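Laborbuch Faltzelle Linditeo, August

Eintrag Kramer, Beginn 8:40

Anlass: Fehlgriffe an Saumkanten bei Zelle 2, von Nishimura gestern Abend gemeldet. Der Greifer schließt, die Kraftanzeige steigt an, beim Anheben rutscht die obere Lage heraus. Auf glatten Flächen ohne Saum unauffällig.

Zustand bei Übernahme: Zelle steht in Halt, kein Fehlercode. Zyklenzähler seit letztem Fingerwechsel mehr als 2000. Vorgesehen war eine Sichtprüfung alle 200, die letzte ist im Wartungsblatt nicht abgezeichnet. Bitte künftig auch eintragen, wenn nichts gefunden wurde.

Zuerst Nullpunkt der Fingerachse geprüft. Referenzfahrt dreimal wiederholt, kein Versatz. Schrauben am Flansch mit Drehmomentschlüssel nachgezogen, eine davon (Kabelseite) ließ sich noch etwas drehen. Danach Handgelenkkamera abgewischt und Kalibrierung mit Schachbrett laufen lassen, Restfehler innerhalb der Vorgabe. Kamera damit als Ursache ausgeschlossen.

Anschließend mit Handsteuerung über ein hellblaugraues Baumwollteil gefahren, Finger offen, Spitzen knapp unter der Ecke der umgeschlagenen Lage.

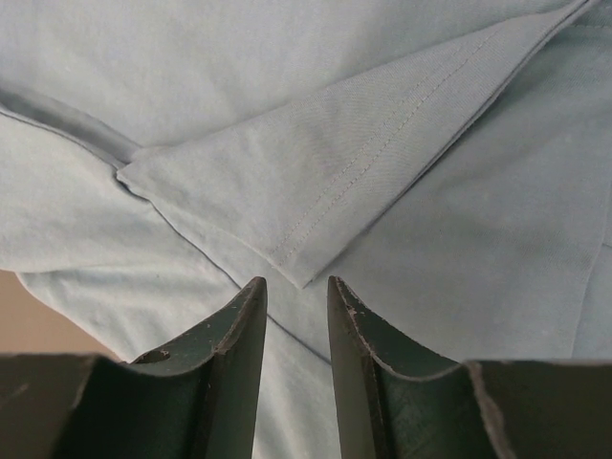

Zelle 2, Handgelenkkamera. Finger geöffnet vor der umgeschlagenen Ecke mit doppelter Steppnaht. Abplatzungen an Spitzen und Kanten beider Finger.

Befund Finger: dunkelgrüne Oberfläche an beiden Spitzen abgestoßen, rechts zusätzlich ein heller abgeriebener Streifen an der unteren Kante. Mit dem Fingernagel spürbarer Grat an der linken Spitze. Vermutung: Der Grat hebt die Ecke beim Schließen an, statt sie zwischen die Innenflächen zu lassen. Passt dazu, dass der Fehler nur an der dicken Naht auftritt.

10:15 Grat mit 400er Papier gebrochen, Finger mit Isopropanol gereinigt. Testreihe mit demselben Teil, Ablage jeweils von Hand neu gelegt: 176 Griffe, 31 Fehlgriffe. Besser als gestern, reicht aber nicht für den Dauerlauf.

11:30 Anfahrhöhe um 0,5 mm abgesenkt. Kein Unterschied erkennbar, Finger setzen dafür auf der Tischfläche auf. Zurückgestellt auf alten Wert. Wer die Höhe noch einmal ändern will, bitte vorher Kraftgrenze in z kontrollieren, die steht nach Neustart auf Standard.

13:20 Rücksprache mit Murakami. Sie hatte bei der Zelle in Tretdale ein ähnliches Bild und hat dort beide Finger zusammen getauscht. Nur einen zu wechseln bringt nach ihrer Erfahrung einen Höhenunterschied an den Spitzen, der sich in der Software schlecht ausgleichen lässt. Ersatzpaar liegt im Schrank, Fach Flindside, Passstifte sind dabei.

Zelle bleibt bis zum Tausch in Handbetrieb. Schild hängt am Bedienpult.

Offen:
Fingerpaar tauschen, danach TCP neu einmessen (Kramer)
Testreihe mit gleichem Teil und gleicher Griffzahl wiederholen (Nishimura)
Prüfintervall im Wartungsblatt halbieren, mit Oshima abstimmen
Alte Finger aufheben und beschriften, Matsuda will die Spitzen unter dem Mikroskop ansehen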